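Home | Course outline | Handouts | Workshop notes | Contact
Shared 12 times | 3 comments

Handout for the October block: Looking after a pair of hand-held grippers

Notes by Pranab Debnath, with corrections from Tahsin Howlader

Welcome back, everybody! Last time we got as far as taking the covers off, and I promised we would spend this session on the care of one machine only, from the moment you pick it up to the moment you put it away. The machine is the two-handed set we call the Resari pair: a left gripper, a right gripper, a marker cube under each, the cables, and the harness that goes over your shoulders. I know some of you would like to get on to the arm in the Ralard room (so would I, on most mornings), but nearly every fault we chase over there began as a small bit of neglect on a hand-held set, so please bear with me.

Before you put it on

Lay both grippers on the bench with the jaws facing you. Open and close each one slowly, twice, and listen as much as you look. A dry hinge has a faint scratchy sound, and once you have heard it you will pick it out from across the room. Run a fingertip along the inside of the jaw. Lint collects there more than you would think, especially after a session with towels or knitwear, and a wad of lint will hold the jaw open by just enough to spoil the closing reading. A soft brush is plenty. Please leave the metal pick in the drawer, since it scores the pads.

Next, the cubes. The printed faces should be clean and flat, with no lifted corners and no shiny fingerprints. Wipe them with the dry cloth from the Miah box and let any stubborn smudge wait for me or Tahsin. If a corner of the print has begun to peel, don't press it back down and hope! Put a tag on the set and take the spare.

Then the screws that join gripper to cube. Snug is the word I keep using, and I have not found a better one. Turn the driver with two fingers only. If you can turn it further with your whole hand, that is a reason to stop.

Putting it on

Harness first, then the cables, then the grippers, in that order. Adjust the shoulder straps until they lie flat and you can shrug without anything sliding. Each cable wants a bit of slack below the gripper, enough that you can stretch your arms right out and bring them back to your chest with no tug at the plug. If you feel a tug, shift the clip on the harness down one place and try again.

Now stand still for 15 seconds with both grippers held in front of you. This feels silly, I admit, and every group giggles. The Cakell logging program uses that quiet stretch to settle its starting position, and a fidgety start will follow you through the whole recording.

The hanging check

Tahsin came up with this one and I have grown very fond of it. After any repair to a jaw, a hinge or a cable, we do a reaching job before the set goes back on the shelf. Take a soft bag by its loop, lift it toward a peg on the coat rack, hang it, and take it down again. Do it up to 20 times, switching hands halfway. A bag is a fair test for a repaired jaw: it swings, it pulls downward, and the loop is thin enough to slip if the pads don't meet evenly. Keep the cubes out in front of you as you reach, and mind where your cables are trailing when you step around the legs of the rack.

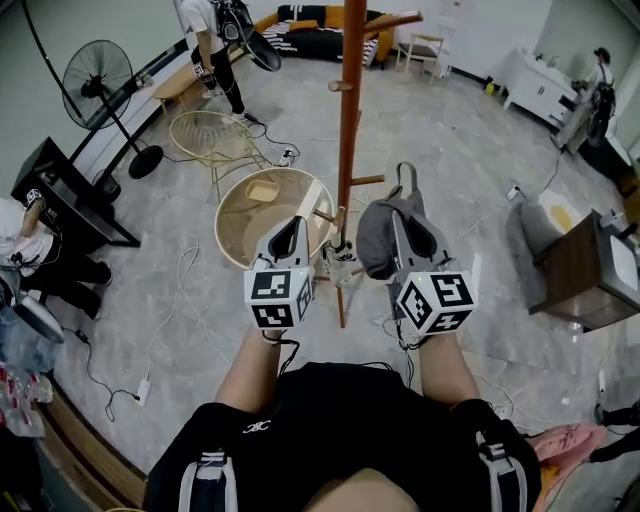 Workshop Practice Group, Hand Tools and Wearables Section

Start with the peg nearest your own shoulder height and work up from there. The high ones ask more of the cable, so any plug that is going to misbehave will usually do it on a high one. Write down which peg you were reaching for when something went wrong. "It cut out" helps me very little, whereas "it cut out at the top peg, right hand, arm nearly straight" will often send me directly to the bad connector.

If the loop slips, check the pads before you blame the spring. I once spent most of an afternoon swapping springs on a right-hand gripper, and the trouble was a bit of old tape stuck to one pad. Tahsin found it in no time and was very kind about it.

Putting it away

Grippers off first this time, then cables, then harness. Coil the cables loosely, over and under the way we practiced, and never around the gripper body. Leave the jaws slightly open in the case so the pads don't take a set. Fill in the card, even when all you have to write is "no change."

For next time, please read the connector pages and bring your own small driver if you have one. The room opens at nine, and the kettle goes on a little before that.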